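Promine issues practice rules for hand-held gripper recording in homes

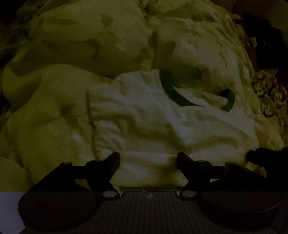
HIVOVSTEAD, April — Promine has published a set of good-practice rules for recording household tasks with hand-held grippers, covering bedding, towels and other soft goods. The rules apply to all new sessions at its Sistton and Kpodo sites.

The document runs to seven sections. The longest deals with soft materials, where a comforter or a crumpled cloth has no fixed shape and the same item can look different in every recording. Operators are told to leave bedding as they find it, to keep both fingertips in view during the approach, and to name the target item in the session log before closing the fingers. Straps, cords and belts lying on fabric must be logged as separate items.

Lighting is handled in section 2. Dim rooms are allowed, and operators may not correct color after recording, but the light source and its setting must be noted. A strong color cast has to be entered as a condition of the session. It is no longer grounds for discarding the material.

The rules also set a check before each session: pivot pins seated, finger travel even on both sides, marker on the gripper body clean and unobstructed. A tool that fails any of these is tagged and withdrawn until it has been inspected.

Residents must give written consent room by room and may withdraw it at any time before the recordings are released. Papers, photographs and screens are to be covered or removed by the resident, not by the operator.

Promine said it tested the draft on 776 sessions at Sistton. Wording on hands entering the view was changed as a result — they may remain in a recording, but must be marked in the log.

Existing recordings are exempt. The rules will be reviewed after seven months.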